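# Kitchen Work Belongs in the Robotics Course

Student robotics in this region has been organized around competition for as long as the Bastilthorpe school district has offered it. Teams build a machine in the fall, drive it around a marked floor in March, and take it apart in April. The arrangement produces good drivers and very tidy trophies. It produces fewer students who can explain why a machine failed to pick up an ordinary object. The district should give the household manipulation project the same standing, and the same credit, as the competition team.

The case rests on the character of the work. A competition field is built to published dimensions. A kitchen counter is arranged by whoever used it last, and a student who plans a motion over it must account for stone, wood and polished metal within a very small space.

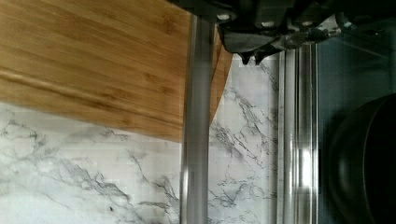 *Household manipulation project: the gripper over the counter, with a bamboo cutting board at left.*

Critics of the project, including several who spoke at the Stumstead meeting on Mon 13 November, argue that it lacks a scoreboard. Their concern deserves a serious reply. Students do work harder when a result is public, and parents understand a ranking more readily than a lab notebook. Yet the notebook is where the learning is recorded. Students enrolled in the project logged 219 attempts last term, each with a stated goal, a result and a written cause for any failure. No competition team in the district is asked to keep such a record.

Cutting boards have proved a particularly useful subject. A flat board offers a gripper very little to hold, and two boards placed close together raise the question of which edge to approach and from what angle. Students must answer before the arm moves, and they must defend the answer to classmates. 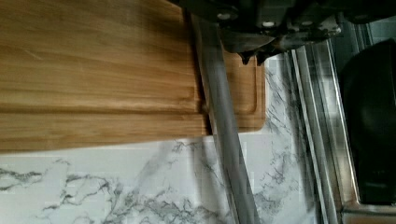

**What would the change cost the district?**

The request is for $3000 a year, which would cover replacement parts and three paid afternoons of supervision each month.

That sum is modest beside the travel budget of the competition team, and this essay does not propose to reduce the latter. The Skurkberg league teaches teamwork under pressure, and its graduates speak well of it. The two programs should share a workshop, a parts shelf and a grading standard. Credit should follow the hours and the written work, whether or not a trophy is awarded at the end. The district has until March to amend the course catalog, and it should do so.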